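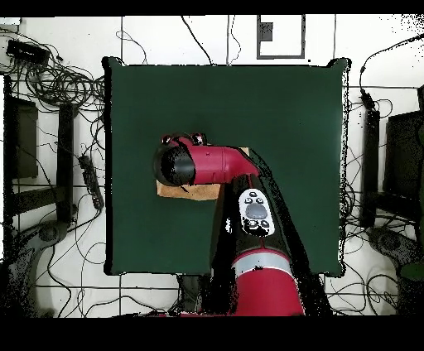
テスト論入門 講義ノート
第2回 項目分析の基礎:正答率と識別力

前回は、入学試験と資格試験の目的の違いについて話しました。今回は、試験を実施した後で、一つ一つの問題(これを「項目」と呼びます)がよく働いたかどうかを調べる方法を扱います。教科書はBianchini版の読解テスト集を使いますので、授業に必ず持ってきてください。

1. なぜ項目を分析するのか

試験の点数は、項目の点数の合計です。ですから、項目の中に悪いものが多くあれば、合計点も信用できません。作成者は問題を書くとき、やさしい問題か難しい問題かを予想しますが、この予想はよく外れます。私自身も、やさしいつもりで書いた語彙の問題が、クラスでいちばん正答者の少ない問題になった経験があります。

2. 正答率(項目困難度)

正答率は、正解した人の数を、受験した人の数で割った値です。記号はpを使います。

p = 正答者数 ÷ 受験者数

日本語では「困難度」と訳されることもありますが、値が大きいほどやさしい問題ですので、名前と意味が逆になります。レポートを書くときに間違える学生が毎年いますので、この授業では「正答率」という言葉に統一します。

例として、Huvolvilleの学校区で行われた読解テストGillardのデータを使います。受験者は3738人、項目は87問です。最初の部分にある短い文の問題では正答率が高く、最後の長い文章の問題では低くなっています。ただし、最後の問題が低い理由は一つとは限りません。文章が難しかったのかもしれませんし、時間が足りなくて、そこまで読めなかったのかもしれません。そのため、「誤答」と「無答」は別に数えてください。

3. 識別力

識別力は、力のある受験者と、まだ力の足りない受験者を、その項目が区別できるかどうかを表します。簡単な計算の方法は次の通りです。

まず、合計点によって受験者を上から順に並べます。次に、上位群と下位群を、同じ人数で作ります。そして、それぞれの群の正答率を出して、上位群から下位群を引きます。

D = 上位群の正答率 − 下位群の正答率

Dがプラスで大きければ、その項目はよく働いています。ゼロに近い場合は、両方の群が同じくらい正解していますので、区別の役に立っていません。マイナスの場合は、下位群のほうがよく正解していることになります。このときは、最初に正答キーの入力ミスを疑ってください。

なお、全員が正解した項目では、Dは必ずゼロになります。しかし、受験者を落ち着かせる目的で、試験の始めにわざとやさしい問題を置くことがあります。このような項目を、Dの値だけを見て削除するのは適当ではありません。
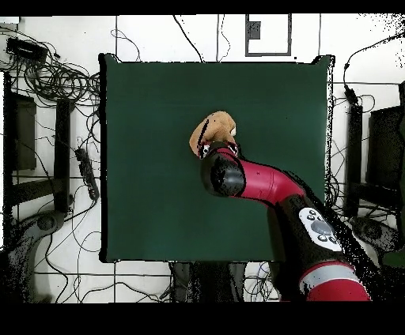
― 87 ―

4. 選択肢の分析

多肢選択式の項目では、正答だけでなく、誤りの選択肢(錯乱肢)も調べます。見る点は主に二つあります。

(ア)だれも選ばない錯乱肢がないか
だれも選ばない選択肢は、ないのと同じです。四択の問題が、実際には三択になってしまいます。文の長さや文体がほかの選択肢と大きく違うとき、このようなことがよく起こります。

(イ)上位群が多く選んだ錯乱肢がないか
上位群の多くが同じ誤りを選んでいる場合、その選択肢も正しいと読める可能性があります。本文をもう一度読み、解釈が二通りできないかを確認します。自分が書いた問題の欠点は自分では見えにくいので、ほかの人にも読んでもらってください。

5. ソフトウェアについて

演習室のパソコンには、集計用のPresunovが入っています。解答データは、一行に一人の受験者、一列に一つの項目という形にしてから読み込みます。無答は空白のままにせず、必ず記号「N」を入れてください。空白があると、次の列の解答が左にずれて、結果が全部おかしくなります。日本語のファイル名は文字化けすることがありますので、半角の英数字を使ってください。

6. 注意すること

正答率もDも、受験した集団によって変わる値です。同じ項目でも、上級のクラスで実施すればpは高くなり、初級のクラスでは低くなります。項目だけの性質を表す数字ではありませんので、論文や報告書に書くときは、どのような集団から得た値かを必ず書き添えます。集団に依存しにくい方法として項目反応理論がありますが、これは12月に入ってから扱う予定です。

また、受験者が少ないクラスのテストでは、一人の解答が変わるだけで値が大きく動きます。そのような場合、数字は参考程度にして、問題文を読み直すことに時間を使ってください。

課題

Gillardの項目から性質の違うものを二つ選び、正答率とDを計算して、それぞれの錯乱肢についての考察を書いてください。計算の過程も残しておくこと。表には番号と題をつけ、題は表の上に置きます。次回の授業の始めに集めます。

次回の予習:教科書の「信頼性」の章。数式の証明は読まなくてもかまいません。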